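Small parts bins on a wood bench: gray or clear?

Rirkov
Redoing my bench in September and I need to pick bins. The top is light wood, 30 inches deep. I want open bins with no lids, and I'm stuck between gray and clear. I'd be buying 6. Mostly hardware, plus a bowl or two of small stuff set inside the bins.

Prakus
Clear. You can see what's in it from the side. I've had mine 8 years and only cracked one.

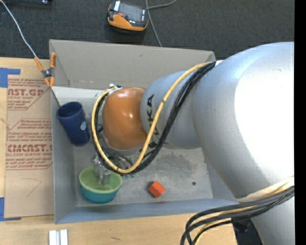
Grukum
I'd go gray. Clear ones scratch and after a while you can't see through them anyway. Get the rectangular kind, since round ones waste bench space. Look for thin, flat walls like the gray bin on the wooden table in my picture. The far wall there slopes in from the top edge, so measure the bottom as well as the top before you order.

Prakus
Mine are scratched and I can still tell washers from screws. Sloped walls are a pain too. You lose almost 2 inches by the time you get to the bottom.

Grukum
Depends on the bin. For bowls it makes no difference to me.

Oh
Color matters less than depth. If a bowl is going inside, buy shallow or you'll be fishing for it.

Rirkov
OK, shallow gray for the bowls and I'll try 2 clear ones for the screws. Will measure the bottoms first.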